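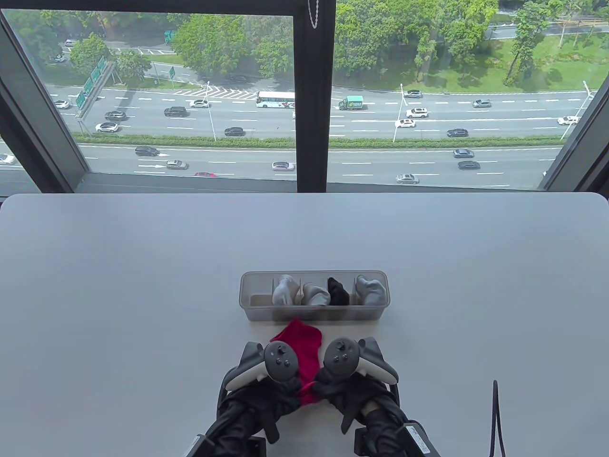 1/ Notes on road noise in high-rise flats, written up in pieces as I had time. My background is building services, mostly ventilation. I got into glazing when I moved into a flat above a motorway and wanted to know which part of the window I was hearing.

2/ First misconception: going up gets you away from the road. Low down, you may have a barrier, trees or a podium between you and the traffic. Higher up, you can see every lane, so every lane can reach you. Distance does help, but a long road is a line source, and the level drops by only 3 dB each time you double the distance. A single lawnmower would drop by twice that.

3/ Second: "double glazed" on the sales sheet. That is mostly a thermal statement. Two panes of the same thickness with a narrow gap will often do no better at low frequencies than one decent pane. The air in the gap acts as a spring, the panes act as masses, and the whole thing has a resonance. With a small gap it sits right where trucks put out most of their energy.

4/ What helps, in the order I would spend money: seals, then a wide air gap, then laminated glass, then different pane thicknesses. Seals come first for cost. A gap you can slide a bank card into will undo most of what you paid for in glass.

5/ To find leaks, wait for a windy evening and run a damp hand along the edges of anything that opens. Then have someone outside on the balcony, if you have one, hold a bright torch against the joint with your lights off. Air paths and sound paths are usually the same paths.

6/ My worst one was the lower corner of the opening sash, hinge side. The gasket had been cut short at the factory and the ends had pulled apart. I fitted a length of Erko compression gasket, mitred and glued at the corner. The handle is now stiff for the first quarter turn. I can live with that.

7/ Numbers. Phone meter apps are fine for before and after, on the same phone in the same spot. They are poor for absolute values. I borrowed a proper logger from Fidelina Taipe and left it on a tripod beside the bed. Overnight average after the gasket work was 38 dBA, windows shut. I did not log a proper "before", so I won't claim an improvement figure.

8/ The average also hides what wakes people. Steady tyre noise is dull but you stop noticing it. Engine brakes and motorcycles are short and loud, and they barely move an eight-hour average. Ask for the maximum levels as well. If a report has only the average, ask why.
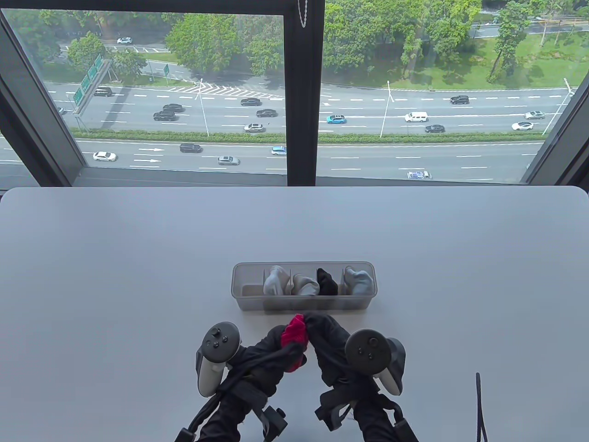
9/ Blinds and curtains. A roller blind does close to nothing for road noise. Heavy curtains soak up some of the echo inside the room, so it sounds softer in there, but they do not stop much coming through. Anyone quoting you a decibel rating for a curtain should be asked for the test frequency bands.

10/ Secondary glazing, meaning a separate inner window set well back from the first. This is the big one if you have the depth. I priced the Skodine sliding panels with a 200 mm cavity. The window reveal won't take that without losing the sill, so I am looking at a shallower set. Line the sides of the cavity with something absorbent if you go ahead.

11/ Check who owns the glass before ordering anything. In most strata or condo arrangements the outer window is common property and you can't touch it. The inner panel is usually yours, but some by-laws cover anything visible from outside, including the colour of the frame.

12/ Ventilation, since it is my trade and people skip it. Seal a flat well and the air goes stale and the glass sweats. A trickle vent lets the air in and the noise with it. There are acoustic vents with a lined, bent path. The Taheri wall unit is bulky but its published test covers the low bands, which I can't say for the Justar one. Size it for the room with the door closed.

13/ Bahman Tehrani asked whether swapping to thicker glass alone would do it. Doubling the mass gets you 6 dB at best in theory, and less in a real frame. You also need hinges and a frame that will carry the weight. I'd put the same money into the cavity.

14/ If you are viewing a place, go at 5 am as well as in the afternoon. Free-flowing traffic before the peak is often louder than the jam that follows, as speed matters more than the number of cars. Stand in the bedroom, shut everything, and listen at the window joints before you listen to the agent.

15/ I'll add the secondary glazing measurements in November once the panels are in. Same logger, same tripod position, and this time with a "before".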